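Demonstrating by hand: common questions

Do I need a robot at my site to record demonstrations?
No. Most Miva tasks are recorded with a pair of hand-held grippers, one in each hand. Remote control of the arms is only used for jobs where the reach of the arm matters, and those are booked through Javiera Insaurralde.

What does a hand-held session look like?
You stand at the table and do the task with the gripper jaws in place of your fingers. With bags, one gripper usually works at the opening while the other stays low.
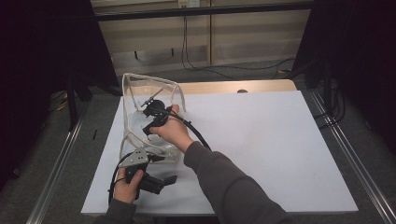
One gripper inside a clear bag, the other held in front of it.

How many recordings does one task take?
We ask for 400 per task, split between at least 3 people. Bag tasks have more failed attempts than others, so allow an extra day.

Should I delete a take if I drop something?
Keep it if you picked the item up and finished. Mark it "recovered" in the task log. Delete it only if you stopped partway or put a bare hand on the item.

Does clear plastic cause problems?
Sometimes. Glare can hide the edge of the bag, and folds can hide what is inside it. Move slowly near the opening and keep the jaws in view of the gripper camera. A shuttlecock inside a bag should still be easy to make out in the recording. If it isn't, change the angle of the lights before you go on.

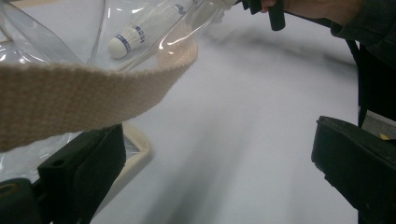

Breaks and session length

How long is a session?
Almost 30 minutes, then a break. Your wrists will get tired before you notice it in your work. Put both grippers down during the break and check the cables before you start again.

Who reviews the recordings?
Gayan Sarkar goes through new uploads every Monday. Rejected takes come back with a short note, and you have 2 weeks to replace them.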